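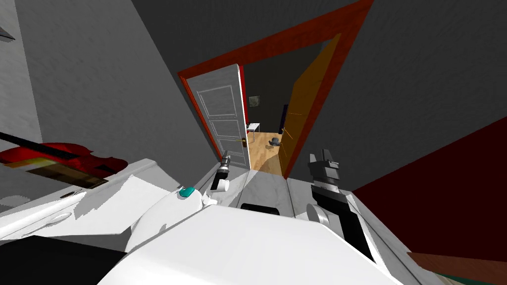
Parish Records and Obituaries Section, Selbridge Local History Society

November 2021
By Jurgita Rätsep

Progress report to the Gollero Fund on the death notices index

Dear members of the Fund,

I report on the second period of our work, which started in September. The aim is the same as in our application: to make one name index of the death notices and funeral cards which Selbridge families have given to the Society, so that relatives can find them without writing to us first.

We have now entered 1,831 notices. Of these, 1,254 are checked against the burial register. The others are waiting, mostly for the reason that the register for the old Bednarek chapel was with the bookbinder and came back later than we were promised.

The spelling of surnames takes more time than I planned. The same family can be written in three ways, and sometimes the widow has one form and the sons another. We decided to keep each name as it was printed and to add the other forms in a separate column. Maiden names have their own column too — many people search only by them.

Two matters are still open. The first is the notices of people who died in the last 30 years. Some families asked us not to show the street address or the names of grandchildren, and we have hidden these details for everybody in this group. The second is the Cendari albums, where the cuttings are glued on both sides of the page. I would like to ask a paper conservator before we touch them.

The spending is within the budget. The money for travel is almost not used, and I ask your permission to move about half of it to the conservator's fee. A table of costs goes to you separately.

In the next period we will finish the checking and open the index to readers in the search room. The online version will follow after the families have answered our letters.

With respect,
Jurgita Rätsep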